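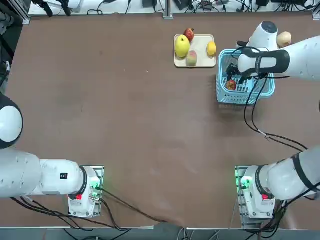 # Gresness Fruit Sorting Set

Updated 15 September 2025, by the Clelel table group

Gresness is a small set of recordings of fruit being sorted on a brown tabletop. It has 367 episodes, none longer than 30 seconds. The props are a tray, a light blue basket with slotted sides, and a mix of fruit that changes between episodes – apple, pear, peach, lemon, dragon fruit.

## Layout

The tray has rounded corners and no fixed spot on the table. Fruit may lie against the rim or partly over it.

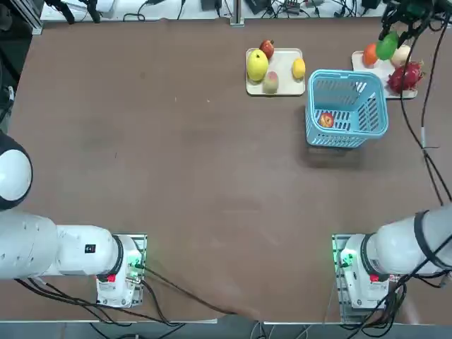 Labels go by kind of fruit, so a red apple and an apple with yellowish patches are both `apple`. Color is kept in a separate field. Small green fruit that could be a lime or a pear is marked `green_unsure` – please leave it that way if you send corrections.

The basket can hold more than one piece. Each row in `contents.csv` lists what is in it at the last moment of the episode.

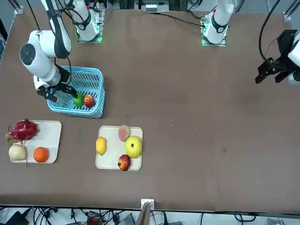 ## Files

- `episodes/` – one folder per episode
- `contents.csv` – basket and tray contents
- `labels.csv` – kind and color
- `holdout.txt` – 10 episodes kept out of training

## Known problems

- 2 episodes have no tray label.
- Lemon is less common than apple. More is planned for October.

Contact: Clelel data desk | © 2025 Clelel | Back to top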